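4.3 Setting up the simulated office room

Before you start

Read section 4.2 first if the robot model has not been loaded on this workstation. The steps below assume that Skavar is installed, the license server answers, and the Kallio room library has been unpacked into the shared folder. The office room is the default room for standing and short walking tests of the humanoid. For stairs and ramps, use the rooms in section 4.6.

You need 24 GB of free disk space for the room cache. The first load is slow. Later loads use the cache.

Loading the room and the robot

1. Open Skavar and choose File, then New Session. Type a session name with no spaces.

2. In the Rooms tab, select Kallio Office and click Load. Wait until the status bar reads Ready. Do not click Load a second time while the bar is moving – this puts two copies of the room on top of each other, and the session has to be closed.

3. Open the Robots tab and select the humanoid. Set Spawn Mode to Standing. The Seated mode is only for the desk rooms.

4. Set the heading so that the robot faces the raspberry-red wall with the black-framed windows. Leave the spawn height at the default. If you type your own value and it is too low, the feet start inside the carpet and the solver pushes the robot upward on the first tick.

5. Click Place, but leave the session paused.

Note: The office chairs are separate objects with their own collision shapes. They can be moved from the Objects list. Move them before you press Run, never during a run.

Checking the stance

6. Switch to the rear view and look at the robot from behind. The feet should be apart on the carpet and the legs slightly bent. Both arms should be clear of the torso, and neither hand should be touching a chair. 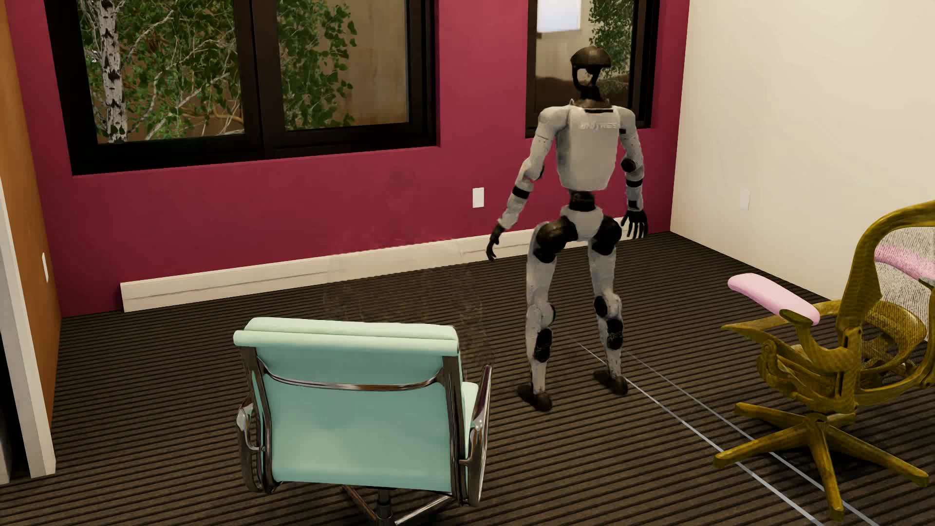 7. Open Joints, then Limits, and confirm that the limit file is the one supplied by Plarenetti for your model. A limit file from an older model will load without a warning.

8. Set the hold gain to 700 for both legs. Leave the arms at their default gain.

9. Press Run and let the robot stand for 183 seconds of simulated time. Watch the foot force plot. The two lines should settle and stay close together. A slow drift to one side usually means the heading was changed after the robot was placed. Press Stop, remove the robot, and repeat from step 4.

CAUTION: Do not connect the hardware bridge while this check is running. With the bridge connected, joint commands go to the real robot as well. The bridge switch must be set to OFF and the key removed from the cabinet before you press Run.

Saving the session

10. Press Stop. Choose File, then Save Session As, and save to the Grukham folder on the shared drive. Local copies are erased every Sunday night.

11. Enter the session name, the limit file version and your initials in the log sheet.

If something goes wrong

Error 1611, room cache incomplete: delete the cache folder and load the room again. If the error comes back, the room library was not fully unpacked.

Robot falls at the first tick: check the spawn height, then the hold gain. Both legs must have the same value.

Chair moves by itself: its collision shape overlaps another object. Select the chair, choose Lift, then Drop.

Questions about limit files go to Siiri Kuusisto. For bridge keys and access to the shared drive, contact Žydrūnas Petrauskas.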